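About Plerkik

We're a small cookery school for people who want to fill a cupboard. Jams, chutneys, pickled onions, fruit syrups, cordials, bottled plums, fridge pickles you can eat the same evening. If it goes in a jar or a bottle and keeps a while, we probably teach it, and if we don't teach it yet somebody is most likely testing it in the back kitchen as you read!

How we started

Raed Qudah grew up in a house where the top shelf belonged to the turnips. They were pink from beetroot, sharp enough to make your eyes water, and his grandmother changed the recipe every winter without writing any of it down. When he moved away he tried to make them himself and got it wrong for two years running (too soft, then far too salty). The third batch was good. He took jars of it to work, people asked how it was done, and he ended up showing a few of them in his own kitchen with every window open.

That kitchen got too small quite quickly. We moved into the ground floor on Chamoun Lane, which had been a curtain shop and still has the rails up, and ran our first proper course in July with a glut of gooseberries from a neighbour's garden. We've been there ever since. In our first full year our pupils carried home 1,878 jars. We know this because Raed buys the lids and keeps every receipt.

What we teach

There are now 29 classes on the list, though not all of them run at once. The fruit ones follow the season, so please don't ask us for damsons in spring. Vinegar pickles run all year. Marmalade fills up first, every time, and we've added an evening sitting for people who can't get away during the day.

Our long course is called Asness, after the village where Raed first picked his own quinces. It meets for eight evenings and goes slowly through sugar, acid, salt and heat, with plenty of time for tasting. You'll learn what a set really looks like on a cold saucer, how to clean and heat a jar properly, when a batch has gone wrong and should be thrown out, and how to change a recipe without making it unsafe. We're quite firm on that last part. We love a bit of guesswork with spices, but the amount of vinegar in a pickle isn't the place for it.

Traro is our Saturday-style club for families, only we run it in the school holidays. Children do the chopping and the labels, grown-ups do the hot pans, and everybody gets to choose a jar. 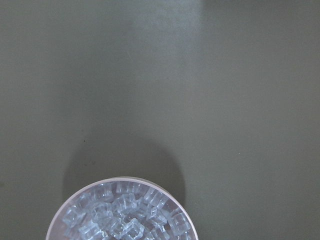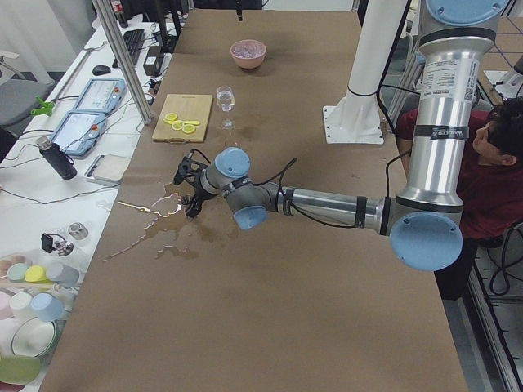
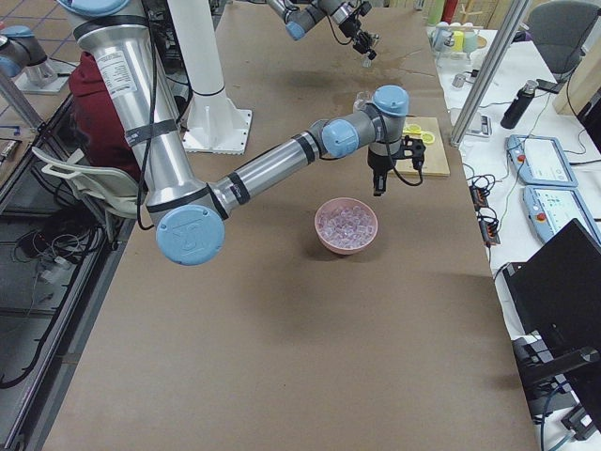
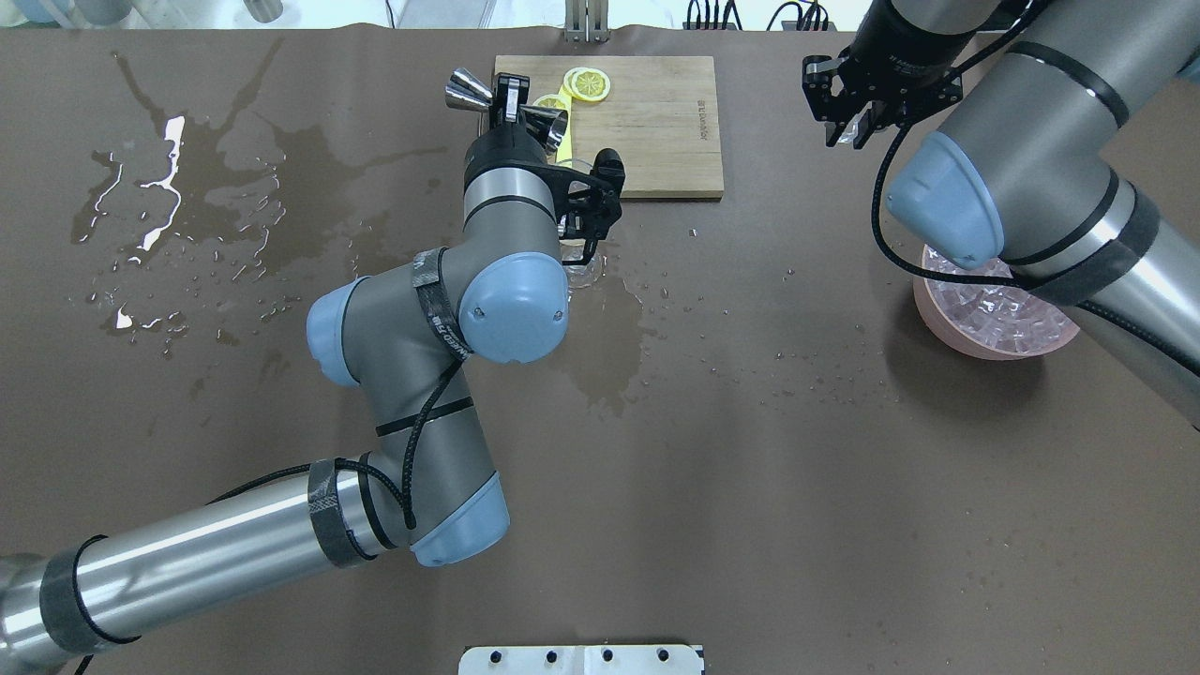 Cordials and cold pickles are where we send nervous beginners, and they're a lovely way in because there's so little to go wrong. You slice, you steep, you strain, you taste, you add more lemon than you thought you'd need. For green beans and young carrots we also teach the quick dip in boiling water, and straight after it comes the cold bath that keeps the colour bright and the bite crisp. A bowl filled with ice cubes, like the pink one in the last picture, plus enough cold water to let the beans swim, does that job very well. Be generous with the ice, and tip the beans in all at once.

Coming along

You don't need to bring anything apart from an apron and shoes you don't mind getting sticky. We have the pans, the jars, the fruit and a very large kettle. Morning classes begin at 10 and we stop for soup halfway through. There's step-free access from the lane and a toilet on the same floor. Tell us about allergies when you book, especially mustard and celery, which turn up in more pickles than you'd guess.

The biggest group we take is 40, and that's only for talks and tastings. Hands-on classes are much smaller.

Over 2,000 people have cooked with us now and a good many still write to us about their rhubarb. Please keep doing that. We answer every letter, usually with another recipe tucked in, and if you've a family pickle you'd like to show us, bring a jar to the next tasting evening and we'll put the bread out.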